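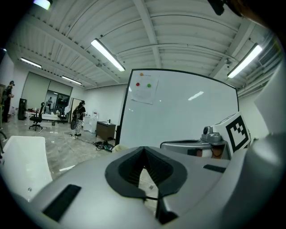 Who decides when a shared robot workspace is safe enough to use?

Mostly the people who run it, working from a checklist that somebody else wrote.

I have now read four of those checklists, and my faith in them has gone down with each one. The newest comes from Kikarcombe, a consultancy that wants small labs and workshops to adopt its 41 rules for working near automated equipment. It runs 18 pages. The word "appropriate" does a great deal of the lifting: appropriate distance, appropriate lighting, appropriate footwear. Rule 7 asks for "an appropriate level of awareness." Try auditing that.

Pankaj Sengar helped draft the document and defends the loose wording. Labs vary too much for hard numbers, he told me. A rule that fits a warehouse would shut down a room with two people and a desk in it. Fair enough, but a rule that fits everywhere can't be failed anywhere, and Kikarcombe is selling certificates.

Skundano bought one in August. The company passed with 83 out of a possible 85 points, losing two for a missing sign-in sheet. Subira Khaemba, who runs its test floor, is proud of the score and a little embarrassed by it. "We had cables across the walkway that week," she said. "The form asked if we had a cable policy. We had a cable policy."

Cables are my favorite test of any standard. Everyone agrees they belong off the floor, and in lab after lab there they are, next to somebody's bag. The same goes for markers. A printed square marker gives a camera something to locate, so you would expect the rules to say who may move one and what gets checked afterward. Kikarcombe gives markers a single sentence, which says they should be "suitably placed."

Gwawr Bellis threw out the checklist at Coneo and wrote a page of her own. Walkways get cleared before power goes on. Anyone who moves a marker writes it on the board and reruns calibration. Anyone with their back to a moving machine gets told out loud. It fits on one sheet, and a new hire can tell you on the first day whether it was followed.

Does it prevent injuries? Bellis won't claim that, and I trust her more for it. Her floor is small and her records are short. Sengar says the next edition will have firmer language on floors and markers. He also says it will be longer.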